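Lista de verificação — lavanderia de uso comum, Edifício Cumwood
Inspeção semestral, domingo, 3 de janeiro de 2021
Inspetora: Evelien Aerts. Recebido por: Ankica Perić (administração Fetovia)
Itens verificados: 19. Conformes: 13. Com observação: os demais, comentados abaixo.

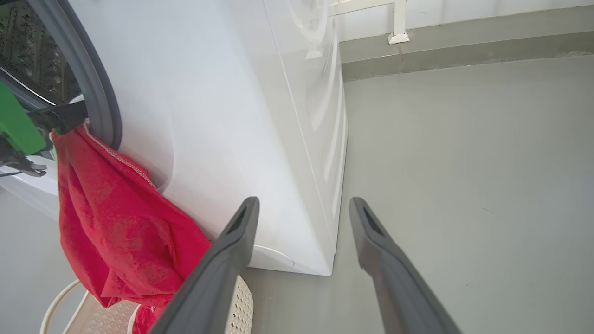 Máquina de carga frontal, painel dianteiro branco.

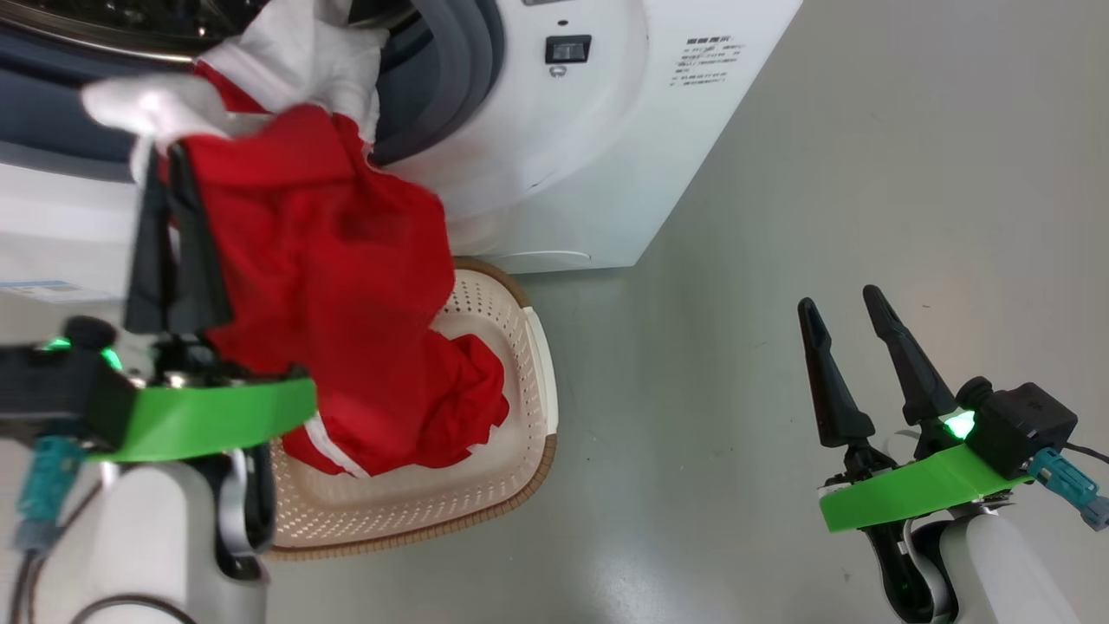 1. Quadro elétrico
Identificação dos circuitos: conforme.
Dispositivo DR: disparo no botão de teste, conforme.
Tampa interna: observação. Falta um parafuso no canto inferior. Repor com peça de mesma rosca.

2. Alimentação de água
Registro geral: conforme, manobra completa sem esforço.
Mangueiras de entrada: observação. Data de fabricação ilegível em uma delas — tratar como vencida e substituir.
Pressão estática: conforme.

3. Esgoto e drenagem
Ralo sifonado: observação. Fecho hídrico baixo. Completar e medir de novo após uma semana.
Altura do tubo de descarga: 69 cm, conforme com o projeto Popescu.
Caimento do piso: conforme.

4. Ventilação
Grelha de exaustão: observação. Fiapos acumulados na face interna. A limpeza consta do contrato com a Tenico e não foi registrada no livro.
Janela basculante: conforme, trava em ordem.

5. Incêndio e evacuação
Extintor: lacre íntegro, selo número 139, manômetro na faixa verde. Conforme.
Iluminação de emergência: observação. Autonomia abaixo da exigida no ensaio. Trocar a bateria.
Rota de saída: desobstruída.

6. Sinalização e documentos
Instruções de uso: conforme.
Telefones de emergência: observação. A placa ainda traz o contato da administradora anterior.
Livro de manutenção: presente, última folha sem assinatura — assinar antes do arquivamento.

Prazo para as correções: fim de fevereiro. Mangueira e bateria têm prioridade e dispensam orçamento prévio. A reinspeção cobre apenas os itens com observação.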